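Review: Plosar PC Assembly Practice Kit
Posted 6 Jul 2026 by Lærke Lykkegaard

Our robotics club bought the Plosar kit in June for $339, after the Furmont league added a computer assembly task to its student bracket. The kit is a printed practice board plus files for spare holders. Arm, gripper and computer are up to you. 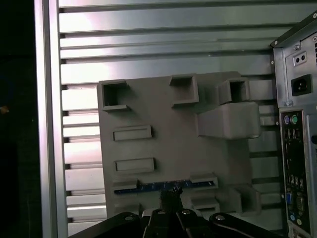 Fit is the main thing to test on a kit like this, and tolerances on ours are mixed. The square sockets along the top edge are clean. The long slot at the bottom is harder. It has a bracket at each end, and the blue card has to go in close to level between them, held at its center by the gripper. Students lost most of their points at this step. Light filing of the left bracket helped.

The manual runs 33 pages, 8 of them useful. It gives no advice on lighting, and gray parts on a gray board are hard for a wrist camera. Plosar should offer a second color.

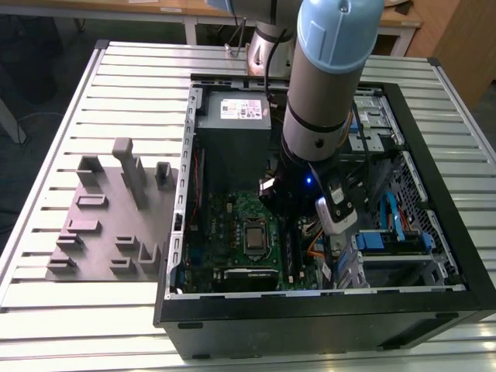
Arm over the open tower, with the practice plate on the table at left.

We ran the kit next to a real desktop so that students could move from one to the other in the same session. The transfer is fair for approach angles and poor for force — a printed slot does not push back the way a real connector does.

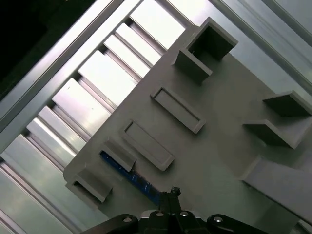 Wear is acceptable so far. We logged 800 insertions before one holder had to be reprinted, and the supplied file printed without changes. Recommended for clubs that already own an arm, at a lower price if you can find one.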